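Washing printed tea towels at 60 – does the ink survive?

murarum_48
Posted Monday, June 8, 2026
We sell screen-printed cloths at the shop. Two customers report cracking after a few washes. Our label says 40. Is 60 realistic with water-based ink?

T. Relby
Depends on the cure. Under-cured ink cracks at any temperature. Ask your printer for the dryer setting and dwell time.

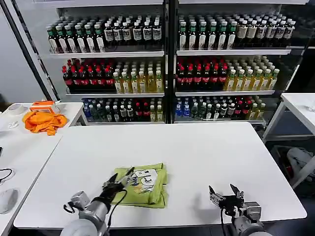

Check the fabric as well. Cotton that was not pre-shrunk moves under the print, and white areas go first.

jerkeo
Disagree on shrinkage. I ran 3 unwashed cotton batches at 60 and the print held. Tumble drying did the damage – line dry and the problem goes away.

T. Relby
Three batches from one mill proves little. Which ink?

jerkeo
Water-based, with fixer. Same mill, granted.

murarum_48
Printer says no fixer was used. I will wash 48 at 60, half line dried, and post the results.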